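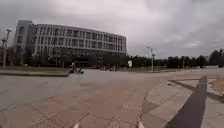 Godoy Forecourt: Paving and Cycle Parking
Progress report to the Tadutwood Fund, second period

Prepared by Bujar Karagiannis, project office

We use cookies to remember your preferences. By continuing to read this site you accept our cookie policy. Accept / Manage settings

1. Where the work stands

In the first report we promised to finish the survey of the paving before starting any discussion about new cycle stands. The survey of the paving is now finished. The survey of the parking is finished on weekdays only, and we still miss the weekend visits. The drawings for the new layout exist as a first draft, which was sent to Stuart Crabtree at the Fund on 4th February together with the list of costs.

The forecourt is the large stone-paved area that leads to the main building with the curved front. For those members of the Fund who did not visit it, I should repeat that it is very open. There are trees along one side of the horizon, but they are far from the middle and they give no shelter to a person who is crossing. Our task in this grant is a limited one. We do not change the building or its entrance. We look at the slabs, at the joints between them, and at the place where people leave their bicycles and scooters.

2. The paving

Neusa Furtado walked the whole area with a level and a notebook, one row of slabs after another. She marked 34 slabs for attention. Most of these have a small difference in height to the neighbour slab, enough to feel under a wheel. The others have a damaged corner. We did not find any slab which must be closed to the public, and I am glad to report this, as it was the main worry in the last meeting.

The joints are a more slow question. The firm Zundau, who is advising us on the stone, took a little of the filling from the joints in 3 places and found that the old filling was mixed differently in each. Their opinion is that the forecourt was repaired before, in parts, and that no record of it was kept. I asked in the building archive and I received only the original plan, without later notes. For this reason we asked Zundau to propose one filling for the whole surface, also where the present one is still good. It costs more now. It will make the later maintenance easier to order and to check.

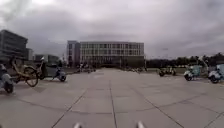 The long joints need special care in this respect. They guide the eye towards the building, and when one of them is filled in a different tone, every person who arrives will notice it. Zundau will prepare two trial lengths before we decide. We would like that somebody from the Fund comes to see them in ordinary daylight, because the colour in the sample box is darker than it will be on the ground.

Lifting and setting again the marked slabs is planned for July, when the forecourt is less used. The company from Dudley which we named in the first report is still available for this work and has confirmed its price in writing.

3. Cycle and scooter parking

The parking is at the left side when one walks to the main building. It was never really designed. People began to leave bicycles there because it is near to their way, and the habit became the arrangement. Now there are private bicycles, shared bicycles and scooters together, and each of these behaves a little differently. A private bicycle usually stays where the owner put it until the evening. A shared bicycle can be taken and replaced several times in one day, and it is often left leaning or at an angle, so that it takes the space of two.

We asked the users what they would like. Neusa Honorato stood on the forecourt on three mornings and received 40 completed forms. The answers were shorter than we hoped, but they were clear on some points. People want to lock the frame and not only the wheel. They want to get their bicycle out without lifting another one. Many wrote that they do not wish to walk longer than today, so moving the whole parking to the far side, behind the trees, would probably not be accepted. 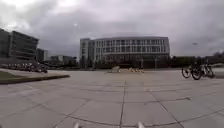

We therefore keep the parking on the same side and work with the ground which we have there. The border of the planting bed is the natural limit of it, and the draft respects this line. The stands would be set in a clear row with a passage behind, and the scooters would receive their own marked area at the end, painted on the slabs and without any metal parts. The grass in the bed itself is not in our budget, but the gardeners asked us to keep the wheels away from the edge and we agreed.

One difficulty is not solved. The fixings for the stands need to go through the stone into the base, and we do not know how thick the base is near the bed. Zundau offered to drill a small test hole at a joint, where it can be closed without a mark. I recommend that we accept.

4. Remarks on the draft layout

The draft was open for comments in the project office, and we also sent it by letter to the offices around the forecourt. Most of those who replied were content with the place of the stands and wrote mainly about the passage. 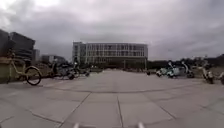
Alcides Sales wrote that the passage is too narrow for someone who pushes a bicycle with a child seat, and that he would give up a few places in the row to have it wider. He also asked that the marked area for scooters should not begin exactly where people turn towards the entrance, "otherwise they will stand in our way again after one week".

I find both remarks correct. The passage is made wider in the second draft, and the scooter area is moved a little along the row. It means fewer places in total, and I will send the new number when the drawing has been checked.

5. Money and what we ask

The spending is inside the plan for this period, except for the joint filling explained in part 2. We ask the Fund for 2 decisions:

- to allow the one filling for the whole surface, paid from the reserve
- to allow the test hole near the planting bed

The weekend visits will be made before the next report. Neusa Furtado will send the list of marked slabs with the plan as a separate letter, as the sheet is too large to be attached to this one.

Bujar Karagiannis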